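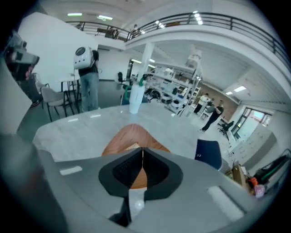 Piro Surface Cleaner: Two Months of Daily Use

Piro is a water-based cleaner from Gristanis, sold as a concentrate. The dilution is 20 ml per liter for sealed stone and laminate, double that for grease. I bought it in September to replace Motiline, which cleans well but leaves a film.

Test method

Each surface got 2 sprays, a 5-minute wait and one pass with a dry microfiber cloth. Coffee rings, cooking oil and pencil marks were the test soils.

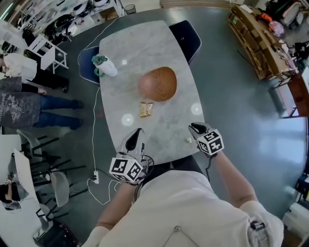 Streaking was my main complaint with Motiline, and Piro does better. I checked for residue at a low angle under a desk lamp, then again in daylight. Pale stone patterns with faint grey veins, like the tabletop here, hide a light haze well, so judge the result on a dark or glossy surface first. On black laminate I saw a slight haze at double strength — a second wipe with plain water removed it.

Oil came up in one pass. Coffee older than a day needed two. Pencil was the weak spot, and Ezeani paste is still faster for that.

Scent is mild citrus and fades in almost 20 minutes. The cap on the concentrate drips when pouring.

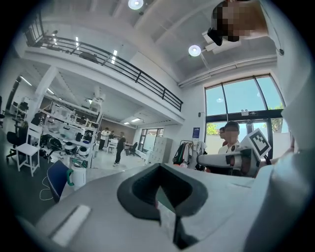

Two round ceiling lamps, both lit.

Overhead light alone is a poor check for streaks; use a side light.

Score: 94 out of 100. Points lost for the cap and the pencil marks.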